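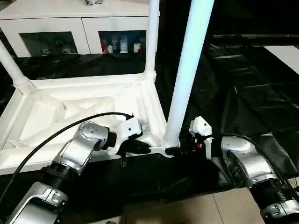

How do I get the legs back off a white plastic table?

Posted by Rin Kikuchi, 2018-02-22

Hi everyone! We have one of those molded plastic tables with legs that push into the corners, and I'd love to take it apart before we move in March (the car is tiny and so is the new place). I've turned it upside down on a black cloth so the top won't scratch, but I don't want to crack anything by yanking. Is there a trick to it?

Kristaps Avotiņš
Hello Rin, you're already halfway there with the cloth, I do mine the same way. Get a second person to hold the rim down close to the corner, then hold the leg low, near where it joins, and twist a little each way while you pull straight up. Please don't lean on the far end of the leg, however tempting it is! I split a corner like that on my mother's patio table and still hear about it. If it won't budge, pour some warm water over the joint, wait 2 minutes and try again.

Urmas Jaunzems
rubber mallet

Marloes Van Damme
Check for a screw or a clip first, some have them. And put the little foot parts in a bag, dear, I lost one of mine and the table has rocked ever since.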